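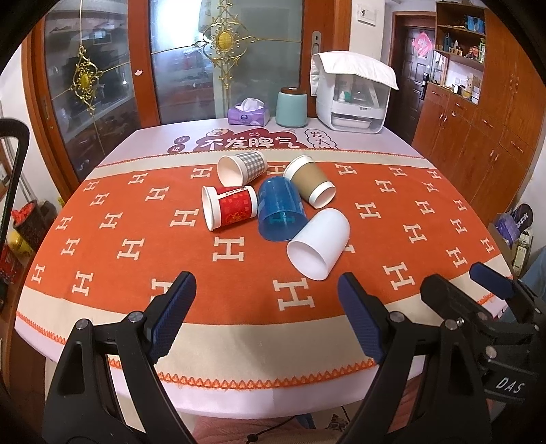 ## 4. Becher aufrichten und stapeln

Bevor Sie den Becherspender Pundska zum ersten Mal befüllen, nehmen Sie sich bitte einen Augenblick Zeit und bringen Sie Ihre Becher in Ordnung. Am schönsten geht das an einem runden Tisch mit Tischdecke – auf dem Stoff rollt ein umgekippter Becher nicht so leicht davon, und man kommt von allen Seiten gut heran.

1. Schieben Sie Taschentuchbox, Dosen und was sonst noch auf dem Tisch wohnt an den hinteren Rand, damit Sie in der Mitte Platz haben.
2. Streichen Sie die Tischdecke glatt. Unter einer Falte kippelt auch der beste Becher.
3. Richten Sie die liegenden Becher einen nach dem anderen auf, mit der Öffnung nach oben. Fassen Sie Pappbecher dabei weit unten an, dort geben sie am wenigsten nach.
4. Sortieren Sie nach Art: bedruckte und schlichte Pappbecher zusammen, Becher mit Manschette für sich, Kunststoffbecher ebenfalls für sich.
5. Stapeln Sie jede Gruppe locker ineinander, höchstens 10 Stück, und setzen Sie den Stapel von oben in die Röhre ein.

**Hinweis:** Becher mit Kraftpapier-Manschette sitzen gern etwas stramm. Nehmen Sie die Manschette vor dem Stapeln ab und stecken Sie sie erst beim Servieren wieder auf, dann haben Sie keinen Ärger damit.

**Vorsicht:** Drücken Sie den Stapel nicht fest! Verkantete Ränder lassen sich kaum noch trennen, und ein eingerissener Becherrand gehört leider in den Papierkorb.

Wie Sie die Röhre an der Wand befestigen, lesen Sie in Abschnitt 2.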